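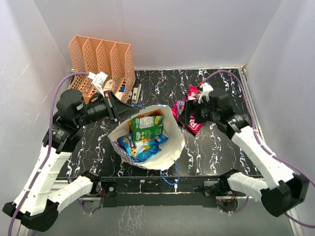
Chapter 7 is where we finally put the keyboard away for a while and start teaching by showing. Up to now you have told your arms what to do with waypoints, limits and a fair amount of patience, and for stiff parts in known places that works very well. A soft bag is another matter. Take a tote lying open between two arms, with snack packages inside and its rim creased and bulging to one side, and try to write down where its mouth is. You will fill a page, and the page will be wrong the moment a finger brushes the cloth. A person steering the same two arms by remote control simply looks, leans in and adjusts – and every one of those small adjustments can be recorded.

## Chapter 7: Showing Instead of Telling

When Marloes Peeters and I first taught this material one August, we had our students begin with guiding by hand, holding the arm itself and walking it through the task. I still like that as a beginning, for it gives you a feel for weight and reach that no diagram can. But it takes both your hands to guide one arm well, and bagging groceries really wants two arms at once. So we will spend Section 7.1 on hand guiding and then move, for the rest of the chapter, to remote control.

You will need your own two-arm setup and the Velteck recording software from Chapter 3. Before your first session, please do the following:

- Check that the cables have enough slack at full reach.
- Agree with your partner on a start pose for both arms.
- Record 16 practice runs, and keep the clumsy ones too.

We will come back to those clumsy runs in Section 7.3, where you will sort them by the kind of mistake made and decide which belong in the training set.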